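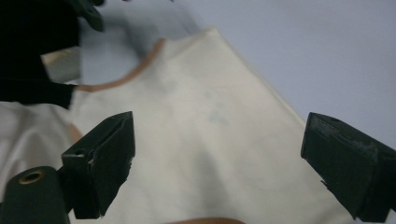

*Photo: Wonthorpe Costume Store*

**To:** wardrobe-list
**From:** Iñaki Sepúlveda, Wonthorpe Costume Store
**Date:** 2024-02-15
**Subject:** Re: Loan periods and the return of washed items

Dear colleagues,

Thank you for the replies received to the January notice. The question below was raised by the Calvo Players, and as several member groups have asked much the same thing, the answer is given to the whole list.

> We have always had three weeks from the day of collection. The new form says two. Does this apply to loans already agreed for the spring? We would also like to know whether plain cotton pieces must still go to the cleaners, as the cost is now more than the hire.
>
> Calvo Players, wardrobe

Loans agreed before the new form was issued will keep the period written on the original slip. The two-week period applies to all new requests. A group that needs longer may ask for one extension, in writing, at least 3 days before the return date.

Plain cotton and linen items, including cream and white pieces with a coloured binding, may be washed at home at a low heat and line dried. They should not be bleached or starched. Marks that remain after one wash should be noted on the slip and left alone. Wool, velvet and anything with a sewn-in lining must still be cleaned by Zekitz under the store account.

The catalogue now lists 1,641 items. Of these, 33 are withdrawn for repair and cannot be reserved until further notice. The Prolotby booking page will show them as unavailable.

Groups holding items past their return date are asked to contact the store before making a new request.

Yours faithfully,

Iñaki Sepúlveda
Loans Office, Wonthorpe Costume Store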